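Subject: Re: [sim-faults] Arm drives through counter corner in bathroom scenes

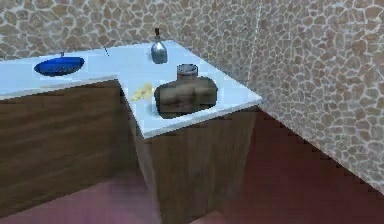

3 replies | 8 views this week

Following up on the report quoted at the bottom. I can reproduce it. The cause is in the collision geometry for the vanity, and the planner is doing what it was told.

First, the numbers. I ran 204 episodes of the wipe-and-place task on the Pleltivwood bathroom set, stock controller, no changes to the scene files. In 27 of them the forearm link passed through the inside corner of the L-shaped counter. The physics log shows no contact event in any of those 27. The remaining episodes either kept clear of the corner or stopped for unrelated reasons (mostly grasp timeouts, which I have left out of this).

What happens is as follows. The vanity mesh is a single body: the sink run along the back wall plus the section that projects forward. At import, Fostel builds a convex hull per body by default. A convex hull over an L fills the notch, so the first version of this asset had an invisible wedge where the robot is supposed to reach in. Someone fixed that by splitting the collision shape into two boxes, one for each leg of the L. The visual mesh was left alone. The two boxes do not meet. There is a gap at the inner corner, wide enough for the forearm link to enter at an angle, and the planner finds it whenever the goal is toward the back of the counter near the soap dispenser.

The planner uses the collision shapes only. It has no knowledge of the visual mesh. From its side the path is free, and it is also the shortest one, so the cost function prefers it.

Two things made this hard to spot:

1. The success check looks at the final pose of the object and nothing else. An episode where the arm went through the countertop still counts as a success. All of the 27 that finished placing the object were scored as passes.

2. The viewer draws visual meshes unless you turn on the collision overlay. With the overlay off, the two cabinet blocks look properly joined.

I also checked the smaller objects on the counter. Their collision shapes match the visual meshes to within tolerance and are not involved. The basin has its own problem (its collision shape is a solid cylinder, so nothing can be placed inside it), but that belongs in a separate thread and I will open one.

Why this matters outside the simulator: the Iturra cell has a mock counter built to the same plan, and policies trained on this set are due to be run on it in December. A policy that has learned to reach through the corner will try to do so on the real one. The joint torque limit should trip before anything bends, but I would not like to depend on it. The limit on that cell was raised by 20 percent for the drawer tests and I can find no note saying it was put back. Please check it before the first powered run.

Proposed changes:

- Extend the box under the projecting section until it overlaps the back one. Overlap between static shapes on the same body costs nothing. I have a patch and will push it tonight.
- Add a check at import that compares the visual and collision volumes and refuses the asset if the difference is over a set threshold. I do not have a good value for the threshold yet.
- Change the success check to fail any episode in which a robot link enters the visual mesh of a static body. It is slow, around twice the scoring time on my machine, so it may have to run offline on saved trajectories.
- Rescore the existing results for this set. Pass rates reported up to now are too high. Trajectories that cross the corner should be removed from the training data.

With the patched boxes I repeated the same 204 seeds. No crossings. The success rate went down, as expected, and planning time for goals at the back of the counter went up. In 8 episodes the planner gave up altogether with the arm base in its current position. Those may be real reach limits. Moving the base a little to the left might recover them, but I have not tried it.

One open point. The Rikville kitchen set was built with the same splitting script and has an L-shaped counter as well. I have not tested it. If anyone has recent trajectories saved from that set, please run them against the visual mesh before using them for anything.

> Seeing something odd on the bathroom set. Arm goes to the back
> corner, and on playback the forearm is inside the counter for
> part of the move. No contact reported, no warning, episode is
> marked as a success. It does not happen on every seed.
>
> I first took it for a rendering lag between the viewer and the
> physics step, but it is still there when I replay one step at
> a time. Changing the step size makes no difference either.
>
> Is this a planner bug or is my install broken? Using the
> default config throughout.

Your install is fine.

0 shares | 3 comments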